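Last updated: October

Call for participants: help us write the Cropper handling guide

Colaser is looking for people who like working with their hands and have opinions about how it should be done. We are putting together a good-practice guide for hand-held grippers, the kind a person wears or holds while showing a robot how a job goes, and we'd love you to help us test it before it goes out to the other Cropper partners!

Sessions run at our Brustuvport site from 8 in the morning, mostly on a Monday. You'll get the draft rules, try them on small everyday objects, and tell us which ones get in your way.

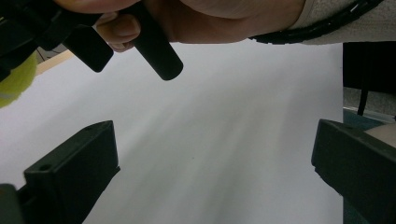
Spyros Softić wrote back on the first draft that the rule on pausing between takes was too vague, and that people would each read it their own way unless we said who calls the restart. He was right, and it's now rule one: the person holding the grippers calls it, always. We want more comments like that.

The draft covers setting up, taking breaks, labelling takes, throwing out bad ones and keeping bystanders out of the recordings. You'll work through up to 100 short takes in a session, and you can stop whenever you like. 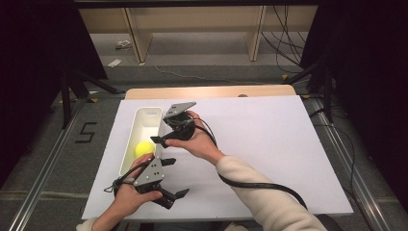 Cable rules are where we need the most help. The Diron checklist we started from has one line on the subject (keep leads tidy), and that doesn't get you far once you have a gripper in each hand. A lead can loop over the wrist or wrap round the fingers, and we'd like the guide to say plainly which of those is fine, which isn't, and when to stop and sort it out. If you've worked with camera kit, stage lighting or sewing machines, you'll probably have ideas already – bring them!

You need to be over 18 and happy to be recorded from the wrists down. Left-handers are very welcome, as the draft was written by right-handers. No robotics background needed.

To join in, write to Wayne Pearce at Colaser, Room 401, Brustuvport, with a line or two on the work you do and the mornings you can manage.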